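3. What people do with a soap dish

I came to soap dishes sideways. The diary study I ran with Benjie Lumbao was meant to be about small bathrooms in general, and we had a whole page of questions on towels that I was very proud of. Then the diaries started coming back from Buenaventura and Anville, and people kept writing about soap. Where it sits, what it sits in, who leaves it in a puddle. By the end of June we had 108 diaries, and the soap pages were easily the fullest ones (the towel pages were mostly blank, which still stings a little).

So this section is about the dish. I'll stick to the covered kind, with a tray to hold the bar, something underneath to catch the water, and a lid. Open dishes come up again in the section on sinks, and wire racks get a few lines there too.

3.1 The parts and what they're for

A covered dish asks its owner to keep track of more parts than you'd think. The tray has to let water through. The base has to hold that water until somebody remembers to pour it out. The lid has to stay off while the bar dries and go on when the dish travels, and it needs a spot to live in the meantime. Our diary keepers had strong feelings about all of these, and they had their own names for them too. The tray was "the grill," "the inside," "the comb" and, in one Anville household, "the boat." I've used tray, base and lid all the way through and changed the quotes to match only where a reader would get lost.
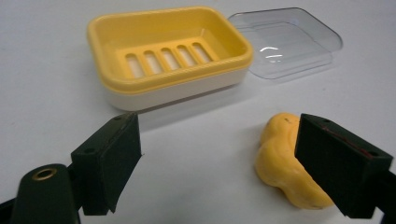

Figure 2. A soap dish with a yellow slotted tray set in a cream-white base, and its clear lid lying beside it.

The base got the worst reviews. People liked the idea of it and didn't like cleaning it. A tray with slots does its job by sending the mess downstairs, and once it's down there it's out of sight under the bar. Diary keepers who rinsed the dish every few days wrote very little about it. The ones who left it longer wrote a lot! One entry from Buenaventura runs for most of a page and ends with the base being soaked overnight in a bucket. I had expected complaints about the tray, to be fair, and a handful did come in, mainly from people who pressed thin slivers of old soap onto a new bar and then found the slivers wedged in the slots.

Color came up more than Benjie and I had planned for. We never asked about it. But in homes with more than one dish, color was how people told them apart – kitchen dish, bathroom dish, the one for laundry soap – and a few families got properly annoyed when someone swapped them. A clear lid was no help with that, as several people pointed out, but they liked being able to check on the bar without opening anything.

3.2 The dish and its neighbors

Very few of the dishes in the diaries lived alone. They had company, and the usual company was a sponge. This was truest at kitchen sinks, where the dish often stopped being a soap dish altogether and turned into a sponge dish that sometimes had soap in it. I find this part of the material the most fun, and also the hardest to put into a table. A person would write "soap dish" on the first day and describe a sponge in it by the third. When I called to ask, I'd get a pause, and then a laugh, and then a fairly long account of how the sponge had moved in.

We ended up sorting these entries by whether the sponge sat in the tray, on the closed lid, or next to the dish. Next to the dish was what people told us they did when asked over the phone. The tray was what they wrote down when they were filling in the diary at the sink. I trust the diaries more, and I've gone with them wherever the two disagree.
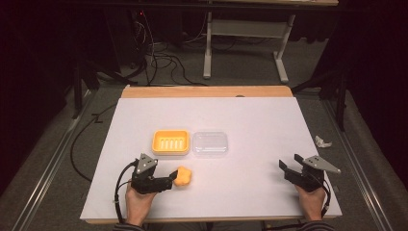
Gerardo Dumlao disagreed with me when he read this part, and he did it at some length. A sponge in a soap dish, he wrote back, is no sign that the dish has changed jobs, and his own family had kept both in one tray for years and never thought of it as anything but the soap's. He thought I should be sorting by who complains when the sponge is moved. I've kept our sorting as it was, but I went back to the diaries with his point in mind, and he has a case. In the homes where two or more people kept diaries, they often didn't agree on whose place it was, the bar's or the sponge's.

The other thing I took from that second reading is how much the answer depended on drying. People don't use that word much. They write "slimy," or "it melts," or "it goes soft on one side." But their choices make sense once you see them as ways of getting air to something. The sponge goes into the tray when the tray is the only thing near the sink with holes in it. The bar then goes on top of the sponge, or on the upturned lid, where it sticks. Benjie tried this at home with a Fostari bar and spent a while peeling it off.

3.3 A place to put it down

Next we asked people to note the surface the dish stood on. I thought this would be quick. The Penditz form, which we borrowed the layout from, gives it a single line, and that turned out to be far too little space, so people wrote up the margins. They told us about ledges that slope, about tubs with a rim too narrow for the base, and about a windowsill that was perfect apart from the window having to be opened.

What they wanted was flat, easy to wipe and within reach of a wet hand. They also wanted enough room beside the dish to set the lid down, and that was the bit I hadn't seen coming. A lid with no room of its own goes underneath the base, or into the sink, or behind the faucet, and after that it's as good as lost. Some diary keepers had simply put it away in a drawer and gone on using the other parts.
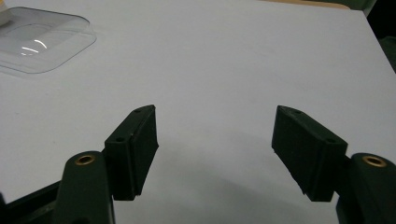

Does a dish without its lid still count as a covered dish? We counted it as one if the lid was somewhere in the home and the diary keeper could say where. If it had been thrown out or given away, the dish went in with the open ones.

That rule moved 5 dishes from one group to the other, all of them in Anville. Benjie wanted to leave them out completely, and I wanted to keep them in both, so the rule is a bit of a truce. The lids that got put away in drawers had found other work in the meantime, mostly under plants or holding hair ties, and I come back to them in Section 4 with the rest of the reused parts.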